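Cable and Adapter Swap Returns in August

The drawer of spare chargers is a fixture in most of our homes, and the Waltia Neighborhood Association is setting aside an afternoon to deal with it again. The swap runs from 2 to 5 p.m. in the downstairs room at the Castaño building. Bring any plugs, adapters, extension cords or charging cables you no longer use, and take home what you need.

Last year we collected 494 items and 84 of them went straight to the recycler. The rest found new owners or went into the lending box, which Anselmo Chambi keeps at the front desk. Members can borrow from the box for up to 15 days.

A few requests before you come. Untangle what you can at home and coil each cable on its own – a twist tie or a strip of paper tape is enough. If you know what a plug belongs to, write it on the tape. Leave out anything with a cracked casing or bare wire.

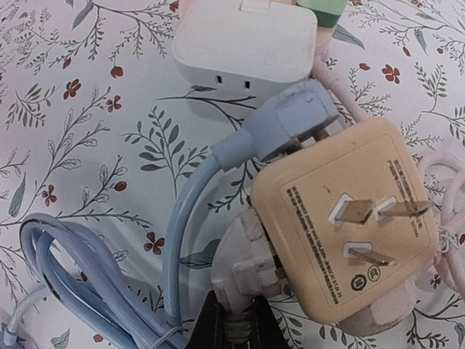 Tipene Tawhiri will have a tester at the side table and can check adapters while you wait. He asks that people with older travel adapters come before 4 p.m., as those take longer. Loose batteries cannot be accepted this time. They can still be dropped off at the Samon Street depot in the mornings.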